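Showrooms should let the public look behind the toilet

Anyone who has bought a toilet from a catalog knows which measurements are easy to find. Height and width come first. The distance from the wall to the center of the outlet comes later, often in a separate drawing, and the space needed to clean around the base does not appear at all. A showroom is the one place where a buyer can check these things in person, and most showrooms are arranged so that the check is difficult.

The usual layout puts each toilet in a three-sided booth with tile, a towel and a shelf. The booth sells a bathroom. It also hides the sides of the bowl, sets the lighting low and keeps the customer at the front, where all models look alike. I have argued for several years that fixtures should stand in an open room, against a bare wall, with enough floor between them to walk and kneel.
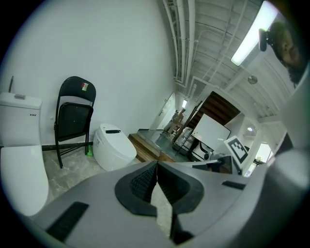
By Armelle Tanguy
20th July | Opinion | Fixtures and Fittings

Take a toilet with a tank against a white wall, and an egg-shaped smart model a short distance along the same wall. Put a folding chair between them. In a booth display these two would never share a wall, as they belong to different price groups. Placed this way they can be compared on the points that matter after installation: the depth of the body, the shape of the side, the height of the rim, and how much floor each one leaves free.

The tank model has its flush plate on top. That is a sensible position for most adults and a poor one for anyone who wants to put a shelf low over the tank. A buyer should reach for the plate from a seated position and from a standing one before deciding. The egg shape has a different problem. A body that curves outward above the floor can leave a narrow gap at the base, and the only way to judge that gap is to get a mop into it.

Lighting is the second point. Fluorescent light is unkind to glazed surfaces, and for that reason it belongs in a showroom. It shows dust, water marks and uneven glaze that a warm spotlight will cover. The same applies to a plain floor in a pale color, where the edge of the base reads clearly and a tape measure can be laid flat.

The objection I hear most comes from Nidia Mamani, who plans retail space in Tridville. Her view is that customers cannot imagine a finished room from a row of fixtures, and that an open floor looks like storage. The first part is fair. A drawing on a whiteboard solves much of it, provided the drawing is to scale and includes the door swing. The second part is a matter of taste, and a chair does more for a customer than a rolled towel.

My own bathroom is 126 cm wide. The model I ordered from a booth display fit on paper and left 2 cm less elbow room than I had measured, as the lid hinge covers stood wider than the bowl. The replacement goes in during August.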